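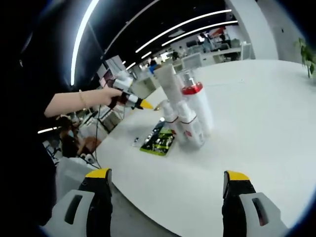 Most people who sign up with Kershaw never think about where their savings go after the first deposit. The credit union has 1153 members, nearly all of them in Dernen and the farms to the north, and for its first years it worked like any other small lender: money came in, and it went out again as car loans and kitchen repairs. What changed was a rule the members passed two years ago, which sets aside part of each year's surplus for businesses the banks in town have turned down. The loans tend to go to people making ordinary goods, the sort of thing that ends up on a bathroom shelf, like white containers of personal-care products or a squeeze tube stood on its cap. A company that fills those needs stock, labels and a few months of rent before it sells anything, and a bank will usually ask for a house as security.

Enikő Antal didn't have a house. She had a rented unit, a supplier who wanted to be paid up front and a first order for 995 bottles of hand lotion from a chain of pharmacies. Two banks said no. The third offered her a credit card.

"The card would have eaten the whole margin," she says. "I did the sum on the bus and got off a stop early because I was so annoyed."

Her company, Stemero, borrowed from Kershaw instead. The terms were not soft. Antal pays a rate slightly above what a homeowner would pay on a secured loan, and she sends in her accounts every month for the life of the loan. In return, she could miss the first four payments while the order was made and shipped.

Krisztina Bakos runs lending at Kershaw and reads those accounts herself. She came from a commercial bank, where she had a limit of 20 minutes per small business file. At Kershaw a file can take her a week. She visits, asks to see invoices and calls customers. She has also turned down more applicants than she has approved, a point she brings up without being asked.

"It's other people's savings," she says. "If I lend to someone who can't pay it back, I've hurt them and I've hurt the members too."

Not every member likes the arrangement. Crisanto Fajardo has kept his savings at Kershaw since it opened and voted against the rule. He would sooner see the surplus paid out as a dividend, as it used to be. By his figures it would be worth 200 dollars to a household like his in a good year. He has raised it at both annual meetings since, and he plans to raise it again in May.

Maricel Cabanatuan, who voted the other way, thinks he has a fair complaint. Her own worry is about size. Kershaw can make only a handful of these loans at once, and one bad year could use up the money set aside for losses. She wants the credit union to share the risk with Zisimik, a loan fund that covers the next two counties. Talks began last fall and have been slow, mostly over who would get to say no.

Antal has 11 payments left. The pharmacies have reordered, this time for 500 bottles, fewer than she had hoped for. She is looking at a second product and has asked Bakos what a second loan would involve. Bakos told her to send the accounts for the next quarter first.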